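Game studio open day at Caklow, February

I've been playing Caklow's games since I was in middle school, so when they announced they were opening the doors for one afternoon I signed up within about a minute. The train was late, I was starving, and I still got there before they'd put the sign out!
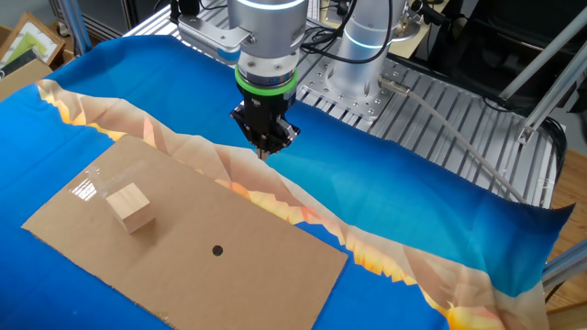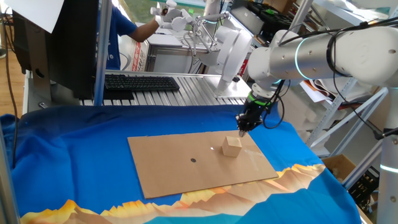

The studio takes up the top two floors of an old office building, and the tour started in the writers' room, which made my whole day. Nele Vandenberghe has been lead writer there since the first Modasel, and she talked to us for close to an hour with hardly a note in front of her. Her big subject was Ramis, the new one, and how much of the script gets thrown away. They print a lot of scenes out and shuffle them on a table until the order feels right, and she said the branching map for the second chapter was first drawn on cardboard, a plain flat piece like the one lying on the table in both my pictures, with pencil lines going everywhere. I asked if they still had it. They do, but it's full of spoilers, so no luck.

She read us a short conversation between two dock workers that got cut from the game, and it was funnier than most of what I've played this year. (She does the voices. All of them.) The script for Ramis has 771 scenes right now and she expects to lose nearly 180 of those before release. Somebody behind me groaned out loud. I get it, but I also remember the middle of the last Modasel, where you walked back and forth across that harbor forever, and I wouldn't have minded a few cuts there.

After that we got split up into groups and mine went down to audio with Nele Michiels. Yes, two Neles, and in the studio everybody goes by last name because of it. Michiels does the footsteps. She had trays of gravel, old carpet and cornflakes, and she let us stomp on whatever we liked while she recorded it and dropped it into a test level. My boots on gravel are now, for as long as she keeps the file, a very heavy knight. I was way too happy about that.

Then came the part I'd been waiting for, 5 minutes each with an early build of Ramis. I can't say much about the story, they asked us nicely, but the talking feels quicker than before and you can interrupt people, which I did constantly. It crashed on me once. The guy next to me had his character stuck in a doorway the whole time and still came away grinning.

I did ask about Cuypers, the little puzzle game they put on hold, and got a polite smile and "we haven't forgotten it." Make of that what you will. I'm choosing to be hopeful.

Coffee was free, the sandwiches were gone by 2, and the shop corner only had shirts in small, so eat first and don't count on a shirt if they do this again. They also stuck a Ramis poster in everyone's bag, and mine is already up over my desk, a bit crooked from the train ride home.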